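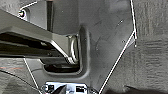

Musty smell in one room, humidity reading looks normal

Posted by Tove Vídalín in Heating, Air and Moisture

The house is in Umudwood and was built in 1906. Brick outer walls, plaster directly on the brick, no cavity. The windows were replaced in 2003 with double-glazed units, and as far as I can tell the installer closed off the old wall vents at the same time, at least in the rooms facing north. Heating is hot water.

One of the north rooms develops a musty smell every winter. It starts once the heating season is well under way and is gone by April. It is strongest in the morning before the door has been opened, and weakest in the evening. The smell is in the fabric as well as in the air. Soft toys, blankets and anything kept in a basket pick it up first. Washing removes it, then it comes back.

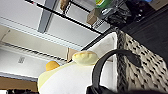

White plush toy beside the woven basket

I bought a Romwood hygrometer and kept it on a shelf in the middle of the room. Over a month it read between 48 and 55 percent relative humidity with the air at 20 degrees Celsius. Every guide I have read says that range is fine. There is no visible mold on the walls, no staining on the ceiling, and no plumbing in any wall of that room. The floor above is heated.

What I have tried so far:

Bowls of moisture absorber. They collected some water. No change in the smell.
Leaving the window tilted all day. The room got cold and the smell was the same or slightly worse.
Washing the curtains and all loose fabric. Worked for a while each time.

Is there a source of moisture that a hygrometer would miss, or should I be looking at something other than moisture? I would like to know before paying for a survey.

Edit: someone asked by message which side the curtain is on and whether there is a screen in the room. Yes, there is a monitor, and the curtain is white. 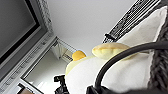

Monitor at upper left, white curtain lower down

Rebane

The hygrometer is probably right, but it is measuring the wrong place. Relative humidity only means something together with the temperature at that spot. Air at 20 degrees and 55 percent has a dew point a little under 11 degrees. If a section of outer wall sits at 13 or 14, the air touching that wall is already above 80 percent, with no visible water anywhere. Mold does not need liquid water to grow. Long periods above 80 percent at the surface are enough, and early growth on plaster or the back of furniture is easy to miss.

Solid brick with plaster straight on it has poor insulation, and a north wall gets no sun. Places to check, in this order:

Outside corners, at floor level.
The wall behind any furniture pushed flat against it.
The window reveal behind the curtain. A long curtain closed at night cuts the reveal off from the warm air, so it runs colder than the rest of the wall.
The underside of baskets and boxes on the floor, if they are against the outer wall.

Borrow an infrared thermometer and take readings before sunrise on a cold day. Write down the wall temperature at each point along with the air temperature and humidity. With those figures you can work out the surface humidity from any psychrometric chart. If a spot comes out over 80 percent, you have a likely source.

The tilted window result fits this. A window left tilted for hours cools the masonry next to it without moving much air. Open it fully for 8 minutes, morning and evening, then close it. The air is replaced and the wall keeps its heat.

Longer term, get the wall vents reopened or fit a small extract fan with a humidity control. Replacing leaky windows with tight ones and closing the vents in the same job removes most of the air exchange the house was relying on.

Kekard

Had the same thing, it was a dead mouse under the floor. Worth lifting a board.

Tove Vídalín

A dead mouse would have to die every winter on schedule, but I will look. Rebane - thank you. I pulled the bookcase off the outer wall last night and there is a gray bloom on the back panel near the floor. I will take the temperature readings before I clean it.

Rebane

Good. Leave a gap of a hand's width when you put the bookcase back, and keep the bottom open so air can get in under it. If you can move it to an inside wall, do that instead. Wear a mask when you wipe it down, and bag the cloths afterward.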